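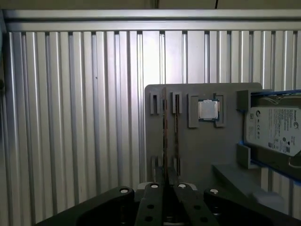 Does the December crock need more salt? Leave it where it is – the cabbage was salted by weight at the start and the brine covers everything.

Notebook, Brurnuvville kitchen bench, December, 7:40 a.m.

Day 11 of the big kraut and it smells fantastic! Sour, a bit like green apple, none of the sulfur from last week. Started with 3,000 g of shredded cabbage plus caraway. pH strip reads under 4 and the bubbles have slowed way down. Tasted a forkful from the middle: still crunchy, and the caraway has finally come through.

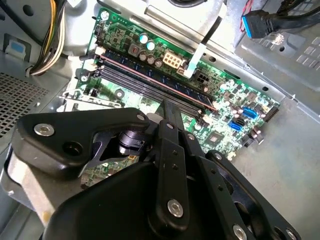 The small jar with the juniper berries is behind the crock by a couple of days, I think. It sits closer to the window and that corner is chilly at night. Moved it next to the crock. Sohail wants juniper in everything now and I can't blame him – it's so good with potatoes.

Opened the beet jar too. 378 g, gorgeous color, a little slimy on top. Skimmed it, wiped the rim, pushed the weight back down. Smell is clean.
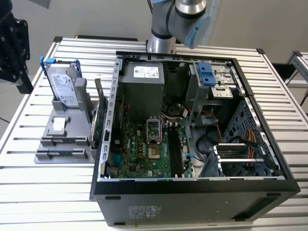

Can the beet brine be used to start the next batch? A spoonful is fine, but plain salt and fresh vegetables have worked just as well for us.

Next up: carrots with ginger, cut into sticks this time. Grated went mushy on us. Bouchra is bringing the ginger, and I still need to boil the lids.

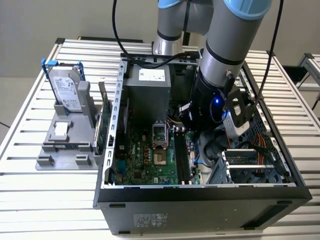 Greer Galbraith thinks the crock should go four more days before it's chilled, and that the caraway will be too strong if we wait longer than that. Fine by me! Will taste again tomorrow before breakfast and write down the pH.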